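Workshop notebook, Illthorpe shed, February

Started 7.40 am. Cool in here still, 385 mL of shellac left in the big jar from last time. Marked the level on the tape so I can see what I use today.

Job is the finish tests for the Makokha sideboard. Rehema wants to decide between shellac, hardwax oil and the water-based poly before she quotes the rest of the dining set. The client has two kids and a habit of putting mugs down anywhere, so ring marks matter more than gloss. Colour matters too. They've asked for it to stay as pale as we can keep it, and every oil we own goes yellow to some degree.

Offcuts cut from the same boards as the top, planed, then sanded 120, 180, 240. Last time I stopped at 180 and the water-based stuff raised the grain badly enough that I had to go back over it twice. This time I wet the water-based pieces with a sponge first, let them dry an hour by the heater, and knocked the fuzz off with a worn bit of 240. Much better. Should be standard for anything going under water-based, and I've written it on the card above the sink.

Labels are pencilled on the back of each piece with finish, number of coats and starting grit. Please don't use marker. It bled straight through on the Birkside samples and we lost two of them.

Shellac: one-pound cut, pad not brush. First coat dry to touch in 12 minutes. Second and third an hour apart. The blonde flakes are warmer than I remembered, a bit like weak tea in the jar but fairly neutral on the timber. Lovely to apply. I don't expect it to survive the mug test.
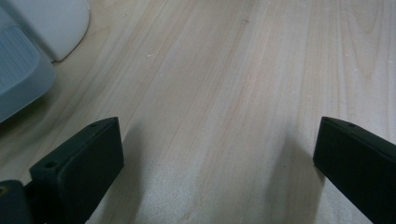 Hardwax oil: thin coat with a white pad, left ten minutes, wiped back hard. First go I left too much on and it went sticky along one edge, so that piece is out and I did another. The tin says to stir for five minutes and it does need it, the solids had settled into a lump at the bottom like cold porridge. Rags hung flat over the rail outside, well apart. DO NOT ball them up in the bin. Sharon found a warm one in there before Christmas and that's close enough for me.

Water-based poly: foam brush, two coats today, third tomorrow. Looks like nothing much while wet, slightly blue if anything. Dries the palest of the lot. It also looks a bit flat and plasticky side-on, and Rehema will notice that straight away. Could try a single coat of shellac underneath to warm it up. It has to be dewaxed or the poly won't grip, so check the flakes before anyone gets keen.

Costs, for the quote. The Rarano oil would come to 700 for enough to do the whole set, two coats. Poly is well under that but add a day's labour for the sanding between coats. Sharon's running figure for the sideboard alone is 1,797 with timber and hinges in, and the client's ceiling is 2,000, so there's not a lot of room to muck about with a fourth option.

2.15 pm. Swept up and shut the side door before the second poly coat. Dust is the main trouble at that end of the shed. The extractor filter is overdue for a clean and I got nibs in the first coat, only small ones, and they came off with a grey pad.

To do:
Third coat of poly in the morning.
Leave the oil a full week before testing, even if it feels hard.
Mug test with boiling water, then red wine, then vinegar, 30 minutes each. Keep one untreated piece as a control.
Put half of every sample under foil on the windowsill to check yellowing. Sharon to look at them at the end of the month.
Order more 240, we're down to the last few sheets.
Ask Rehema if the drawer insides are getting anything. I'd say shellac only — oil in a closed drawer smells for months.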